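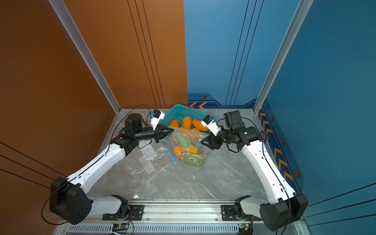
Figure 1. Mango-shaped toy fruits in the teal basket, with a printed clear bag in front of it.

Packing Fruit in Small Bags: Project Report
Roxana Pascu
Packaging and Materials, Plarnham
Submitted Friday, January 12, 2024

1. Background

The Mandagi stall at the Stolimside market sells mangoes loose from baskets and also in clear printed bags. The stall owner told me that bagged fruit sells faster in the afternoon but that the bags slow down whoever is packing. My project looked at the bag itself and at how the basket and the bag are set out on the work surface. I did not study pricing or how long the fruit keeps.

2. Materials

Toy mangoes stood in for real ones. Real mangoes bruise when they are handled over and over, and a bruised mango is softer and slides into a bag differently by the end of a session. The toys keep their shape. They are orange and not all of them look the same size when they are lying in the basket, which I did not mind, as market fruit is mixed too.

The basket is teal plastic mesh. You can see the fruit through the sides, so it is easy to tell when it needs refilling.

The bags are transparent, with a green leaf-shaped graphic on the upper part and a green graphic with a white heart outline near the bottom. I bought mine from Noltex in a carton of 1,000. The print matters more than I expected. When a mango lies behind the leaf it is harder to see from the front, and a customer looking at the bag wants to see fruit.

3. Layout

The work surface is gray with a marble pattern, and it has an orange panel on the left and blue panels at the right and back. The basket goes at the back where the orange and blue meet. The bag goes in front of the basket. I tried the basket beside the bag first, but then the fruit had to come across the opening at an angle and often caught on the edge of the plastic.

Flat bags need a place of their own. In Figure 1 a flattened one is lying on the floor of the work area, and there is a thin blue zipper strip to the left of the bag being used. Loose strips and spare bags slid under the working bag several times during my sessions in December. A shallow tray would fix this. I did not have one that fit.

4. Packing

Each bag was meant to hold two mangoes, side by side. Figure 1 has two in the bag, one at the left and another toward the right, with more still in the basket. Side by side is better than one on top of the other. Stacked fruit pulls the bag out of shape and the heart print folds over.

Opening the bag was the hardest step. New bags cling to themselves, and rubbing the top edge between two fingers worked better than blowing into it, which I would not do with food bags anyway.

5. Results

Over the whole project I recorded 1,235 fruit placements. The most common fault was a mango stopping at the mouth of the bag and having to be pushed in. The next was the bag turning sideways when the second mango went in. Both happened less with the basket behind the bag.

6. Recommendations

Keep the basket at the back and the bag directly in front of it. Put spare bags in a tray away from the working bag. Ask Noltex if the leaf can be printed smaller or moved up. The stall could try this for one market day before ordering another carton.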